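Skamex
Home | About us | Treatments | Rooms and rates | Getting here | Contact

About us

Skamex operates a residential rehabilitation house at the edge of the village of Pumby. Guests come on a doctor's referral or at their own expense. 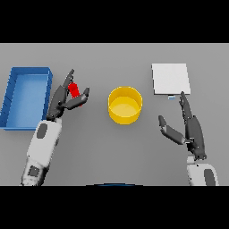
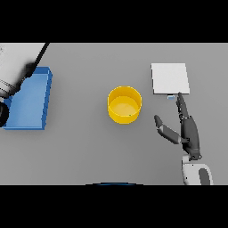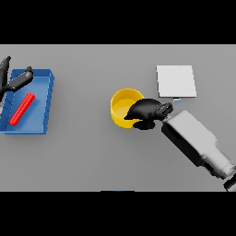 Reading time: 2 min

Background

The main building opened in 1956 as a rest home for railroad workers. It was built on the Šindelář estate, and older guests still use that name for the house. Skamex took over the lease when the previous operator closed and later bought the land, including the orchard and the lower parking lot.

The building has 40 beds in single and double rooms. Rooms on the ground floor have step-free showers and doors wide enough for a standard wheelchair. The upper floors are served by one elevator, which takes a wheelchair and one attendant but does not take a stretcher. Guests who must be moved lying down are placed on the ground floor.

What we treat

The house admits adults recovering from joint replacement, fractures, spinal surgery and stroke. We also accept guests with long-term back and shoulder pain who are able to dress and eat without help. We do not admit guests who need oxygen at night, guests with open wounds that require daily surgical care, or anyone with an active infection. Referrals that fall outside these limits are returned to the sending doctor with a note.

Each stay begins with an examination on the day of arrival. The physician records range of motion, grip strength, walking distance and current medication, and sets a treatment plan. The plan is reviewed at the midpoint of the stay and again before discharge. A copy of the discharge report goes to the guest and to the referring doctor.

Treatments are given 5 days a week. The pool and the exercise room stay open on the remaining days under the supervision of a duty therapist. Group exercise is held in the morning, individual sessions before and after lunch. Hand therapy is booked separately - ask at the treatment desk, not at reception.

Staff

The medical director is Oldřich Šťastný, a specialist in physical medicine. He sees all new admissions and signs all discharge reports. Tarek Saab heads the physical therapy department and draws up the daily schedule. Changes to treatment times go through his office. A nurse is in the building at all hours.

The Pander annex

The Pander annex stands across the courtyard and is joined to the main building by a covered walkway. It contains the pool, 2 treatment rooms with electrotherapy equipment, and the lecture room. The pool has a ramp and a seat lift. The annex has no guest rooms and is locked overnight.

In February the pool is drained for yearly maintenance. Stays during this period are offered without water treatments, and the treatment plan is adjusted on admission.

Meals

Three meals a day are included. The kitchen prepares a regular, a low-salt and a diabetic menu. Other diets must be reported in writing before arrival.

Visitors

Visitors are welcome in the lounge and garden from after lunch until supper. Overnight visitors pay the companion rate - see Rooms and rates.

Page last updated: 2024-01-28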